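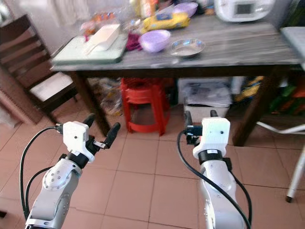 The table, pre-tidy. Rice cooker in its usual corner.

Quick one tonight, I have beans on the stove and they need watching.

So the table. I've been saying since we moved to Drolley that the kitchen table would be for eating at, and you can see how that's going. It's the only flat surface in the house that's a decent height, so everything lands on it. Groceries, mail, the rice cooker because there's no outlet worth using by the stove. Then dinner time comes and we eat off our knees on the couch. Again.

Rice first because that's what I was in the middle of. Two cups, rinse till I get bored, water up to the first knuckle. I know there's a line inside the pot. I don't trust the line. My last cooker had a line too and it made soup. This one takes 32 minutes for white rice, longer for brown, and I've learned to start it before I even take my shoes off.

The lavender bowls. I love these bowls way more than a plastic bowl deserves. Got them at the Saturday-type market over in Cimstead, the one in the lot behind the bus station, paid 8 dollars for the set and carried them home on my head in the rain. They're light, they don't chip, they go under the faucet and come out clean. One for rinsing, one for whatever's been chopped. The steel one is shallower and I mostly use it for peelings, or for dough when I'm feeling ambitious, so not lately.

Green cutting board is on its last legs. Ok not really, it's fine, but it has that curve now where it rocks when you chop an onion. I put a damp cloth under it and that helps. Keep meaning to replace it. Have been meaning to for a year.

Then there's the snack pile. I'm not proud. It started as a "just for guests" thing and we've had guests maybe twice. The trouble with leaving it all out on the table is you walk past and grab something, every time, and then it's seven o'clock and you're not hungry for the real food you just cooked. So the new rule is snacks live in the hall closet, top shelf, in the big tub with the clips on the side. If I have to get the step stool out I probably dont want it that bad. We'll see!!

What I did, in order, took me 20 minutes with the radio on:

Everything off the table and onto the chairs. Yes, everything. If you work around stuff you just push it in circles.

Wiped the top. That gray wood-grain finish hides crumbs like crazy, so run your hand over it after, you'll be horrified.

Bags sorted - open ones clipped and up front, sealed ones in back. Threw out one thing I won't describe.

Scoop back with its container and the container into the cupboard. I lose that scoop once a week. Last time it was in the freezer, no idea.

Magenta cloth into the wash. It's a good dark color for a kitchen cloth, doesn't show beet or turmeric, but that also means I forget it needs washing at all. Smell test. Do the smell test.

Bowls stacked, steel one on the bottom.

Rice cooker stays. I tried it on the counter for a bit and the steam was going straight up into the cabinet, the door started to swell. So the back corner of the table is its home now and we eat around it.

Swept under too while I was at it. The tiles are that pinky beige that goes with nothing and forgives everything except the grout lines. Grout is a whole other post. I tried the baking soda paste and my knees have not recieved an apology.

Did we eat at the table? We did. Rice, beans, the end of a jar of pickled peppers from Moura (the little shop, they moved across the street, go in the morning before the good jars are gone). Plates and everything. By breakfast there was a stack of mail on it.

Somebody asked in the comments last time about the bean recipe, I'll get it typed up next week. You need 7 cloves of garlic, so go buy garlic.

Ok, beans.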